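Hamullow presenta la serie Skorken de piezas de apoyo y almacenaje para bancos de trabajo

Nota de prensa
Domingo, 15 de marzo de 2026

Hamullow, fabricante de equipamiento para talleres y aulas técnicas, pone a la venta la serie Skorken, un conjunto de bancos, paneles y cajas destinado a la organización de componentes mecánicos y carcasas de plástico durante las fases de montaje, revisión y embalaje. La serie sustituye a la línea Ellilley, que seguirá disponible hasta agotar existencias y para la que se mantiene el suministro de recambios.

El banco principal se entrega en dos alturas fijas. La superficie de trabajo es de color gris claro mate, con un acabado que reduce los reflejos bajo iluminación cenital. El tablero admite una carga repartida de 67 kg y se suministra con patas regulables, herrajes de unión y una llave de montaje. No requiere anclaje al suelo. Para la fijación a pared se ofrece un juego de escuadras por separado.

La serie incluye asimismo un panel posterior del mismo tono que el tablero. La elección de un fondo uniforme responde a las peticiones de talleres que trabajan con piezas oscuras de pequeño tamaño, en las que los bordes, las patillas y los orificios de fijación resultan difíciles de distinguir sobre madera o sobre superficies con veta. El panel se limpia con un paño humedecido en agua y jabón neutro. Se desaconseja el uso de disolventes y de estropajos abrasivos.

Condiciones de almacenaje

Las cajas Skorken se presentan en tres profundidades y comparten la misma base, de modo que pueden apilarse entre sí. Los separadores interiores se desplazan en pasos de 40 mm y se retiran sin herramientas. Cada caja dispone de un portaetiquetas frontal para anotar la referencia de la pieza, el lote y el estado de revisión.

La documentación técnica dedica un apartado a las piezas con relieve en la cara inferior. Cuando una carcasa presenta dientes, pestañas o pasadores, el peso no debe descansar sobre ellos. El manual indica que la pieza se apoye por su contorno o se coloque invertida sobre una base blanda, siempre que la cara superior no tenga elementos que puedan rayarse. Las piezas cilíndricas se guardan tumbadas, entre dos separadores, o en vertical si su base lo permite.

En los elementos redondos de gran diámetro se recomienda el soporte anular, accesorio que se vende suelto y que deja libre la parte central. El soporte se ajusta mediante tres topes deslizantes. No debe emplearse con piezas cuyo borde presente grietas o deformaciones.
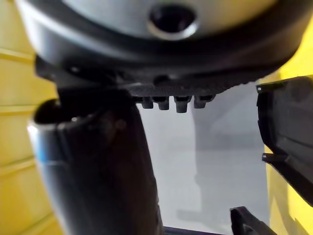 La revisión previa al almacenaje comprende el contorno, la cara superior y la cara inferior, en ese orden. En el contorno se buscan cortes y zonas aplastadas. En la cara superior se comprueba que los orificios estén limpios y que su reborde no presente rebabas. La cara inferior exige más atención: las placas con textura retienen polvo entre las líneas del dibujo y conviene limpiarlas con cepillo seco de cerda blanda. Las protuberancias se examinan una por una, y las diferencias de longitud se cotejan con el plano antes de anotar un defecto, dado que en muchos diseños forman parte de la geometría original.

El manual se distribuye en español, portugués e inglés, junto con una plantilla de fichas de revisión preparada para imprimir en formato A4.

Disponibilidad y suministro

El banco Skorken tiene un precio de venta recomendado de 1.355 euros, impuestos no incluidos. El panel posterior, las cajas y el soporte anular se facturan por separado. La primera tirada consta de aproximadamente 1.000 unidades y se servirá por orden de pedido. Las entregas fuera de la península comenzarán en agosto.

La distribución corre a cargo de Xia, que atenderá también las solicitudes de recambios de la línea Ellilley. Los centros de formación pueden pedir presupuesto para dotaciones completas de aula indicando la superficie disponible, el número de puestos y el tipo de piezas que se van a manipular.

Las cajas Ellilley no son apilables con las cajas Skorken por diferencia de base. Para instalaciones mixtas, Hamullow facilita una bandeja adaptadora con referencia propia en el catálogo.

Sobre Hamullow

Hamullow diseña y fabrica bancos de trabajo, paneles y sistemas de almacenaje para talleres de montaje, servicios de reparación y centros de formación profesional.

Contacto para medios: departamento de comunicación de Hamullow. Las fichas técnicas y los planos acotados de la serie Skorken se remiten previa solicitud.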